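Provision

Um 6 Uhr schaltete Yến Đàm den Rechner ein, noch bevor sie Wasser aufsetzte. Die Seite hieß Plovdale und verkaufte Reisen, die andere Leute veranstalteten. Yến schrieb die Texte, setzte die Links und bekam von jeder Buchung einen Anteil. Seit Juni lief das so, vom Küchentisch aus.

Der Zähler stand bei 543 Besuchern. Gebucht hatten zwei.

Sie öffnete die Abrechnung von Aton. Aton vermittelte die Hotels und zahlte am Monatsende, sofern man über der Mindestsumme lag. Sie lag darunter. Der Betrag wurde übertragen, wie im Vormonat.

Ihre Mutter rief an und fragte, ob sie schon gegessen habe. Yến sagte ja.

»Und das Geschäft?«

»Läuft an.«

»Deine Tante Thái will nach Porto. Kann sie das bei dir kaufen?«

»Sie kauft es nicht bei mir. Sie klickt bei mir und kauft woanders.«

»Und was machst dann du?«

Yến sagte, sie müsse weiterarbeiten, und legte auf.

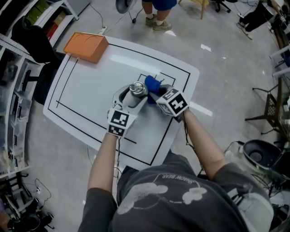
Kurzgeschichten | Arbeit & Alltag

Am Nachmittag kam eine Mail von Brano, dem Anbieter der Busrundfahrten. Man ändere die Bedingungen. Statt 12 Prozent gebe es künftig weniger, die neue Tabelle liege bei. Yến las die Tabelle zweimal und rechnete auf der Rückseite eines Briefumschlags nach. Für die Miete hätte sie etwa 276 Rundfahrten im Monat vermitteln müssen.

Sie löschte den Entwurf über die schönsten Strände, den sie am Vortag angefangen hatte. An keinem davon war sie gewesen. Dann schrieb sie einen neuen Text, über Porto, wo sie als Studentin einen Winter verbracht hatte. Sie schrieb, dass die Zimmer im Januar klamm seien und man nach einer Heizung fragen solle. Sie schrieb, welche Straßenbahn sich nicht lohne. Einen Link setzte sie nur ans Ende.

Gegen Abend meldete das Programm eine Buchung, drei Nächte, eine Person. Der Name wurde nicht angezeigt.

Sie rief ihre Mutter zurück.

»Hat Tante Thái gebucht?«

»Die schläft seit dem Mittag«, sagte die Mutter. »Warum?«

Yến stand auf und setzte das Wasser auf.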